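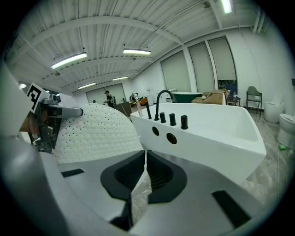
Le bain, de l'hygiène à l'habitat

Longtemps reléguée au fond du couloir, la salle de bains occupe désormais une place centrale dans la réflexion sur le logement. Retour sur une pièce que l'on a tour à tour voulue invisible, rationnelle et confortable.

Publié le 3/10/25

Dans les immeubles urbains construits avant la Première Guerre mondiale, la toilette se faisait le plus souvent dans la chambre ou dans la cuisine, à l'aide d'une cuvette et d'un broc. L'eau courante, lorsqu'elle montait aux étages, s'arrêtait fréquemment au palier. Se baigner supposait de faire chauffer l'eau, de la porter, puis de l'évacuer, et l'opération mobilisait une partie de la maisonnée. Les établissements de bains publics répondaient à ce manque et jouaient dans certains quartiers un rôle social comparable à celui du lavoir.

La généralisation de la pièce d'eau privée fut lente. Au milieu du XXe siècle, une large part des logements français ne disposait encore ni de douche ni de baignoire. Les programmes de construction de l'après-guerre firent de l'équipement sanitaire un critère de confort, au même titre que le chauffage. La salle de bains de cette période est petite, souvent aveugle, carrelée à mi-hauteur, et sa baignoire s'encastre entre trois murs. Le plombier y gagne, l'entretien aussi.
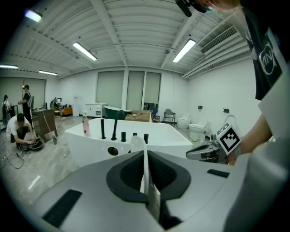 La baignoire en îlot procède d'une tout autre logique. Détachée des cloisons, elle reprend la liberté des anciennes cuves mobiles tout en exigeant des réseaux que celles-ci ignoraient : alimentation par le sol, évacuation centrée, dalle capable de supporter la charge. Elle impose également que l'on puisse circuler autour d'elle et s'en approcher. Une personne penchée, le bras tendu vers le bas, suffit à rappeler que la hauteur du rebord se juge aussi depuis l'extérieur. Les parents de jeunes enfants et les aides à domicile le savent de longue date ; les concepteurs ne l'ont intégré que progressivement.

L'agence Stullason, qui a consacré en août un cahier de travail à cette question, y défend une approche fondée sur les gestes. Le document recense les postures adoptées lors de l'entrée, de la sortie, du nettoyage et de l'assistance à autrui. Ses auteurs constatent que les plans d'aménagement indiquent presque toujours l'encombrement de l'appareil - rarement celui du corps qui l'utilise. L'agence recommande de réserver, sur un côté au moins de la cuve, un dégagement de 66 centimètres, et de le faire figurer au plan dès l'esquisse.

La question de l'eau vient tempérer cet engouement. Un bain consomme sensiblement plus qu'une douche brève, et les épisodes de sécheresse ont modifié le regard porté sur cet usage. Le bureau d'études Clustora, qui accompagne des bailleurs dans la rénovation de leur parc, observe que les locataires interrogés demeurent attachés à la présence d'une baignoire tout en déclarant l'utiliser peu. Les avis se partagent selon l'âge, la composition du ménage et la taille du logement. Dans la résidence Purba, dont la réhabilitation s'est étendue sur cinq ans, quatre configurations ont été proposées aux occupants, de la douche de plain-pied à la cuve profonde et courte.

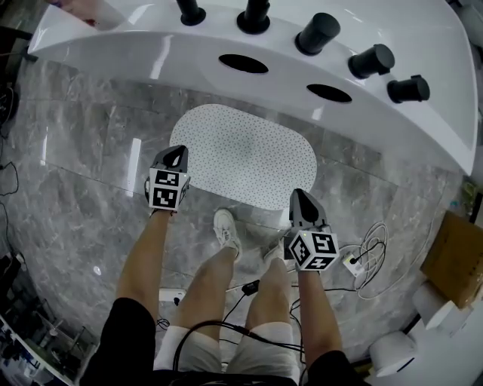 Surface blanche et brillante à bord arrondi, au-dessus d'un sol gris à motif de marbre.

Les matériaux ont suivi la même évolution. À la fonte émaillée, lourde et durable, ont succédé l'acier, l'acrylique, puis les composites de résine et de charge minérale. Ces derniers autorisent des formes continues et se réparent par ponçage, mais leur fin de vie reste mal organisée. L'éditeur Leltix a engagé une démarche de reprise des cuves déposées, dont les premiers résultats ne sont pas encore publiés. Le réemploi de la fonte bénéficie quant à lui d'une filière ancienne : une cuve du siècle dernier, réémaillée, peut être remise en service sans difficulté particulière, sous réserve que le plancher le permette.

Reste la pièce elle-même. Lorsqu'elle s'ouvre sur la chambre, elle pose des problèmes d'humidité, de bruit et d'intimité que la ventilation mécanique ne résout qu'en partie. Plusieurs maîtres d'ouvrage reviennent aujourd'hui à une séparation franche, avec une fenêtre lorsque la façade s'y prête. Les copropriétés anciennes se heurtent à la position des colonnes d'évacuation, et tout déplacement de l'appareil y suppose l'examen préalable des pentes et de l'étanchéité.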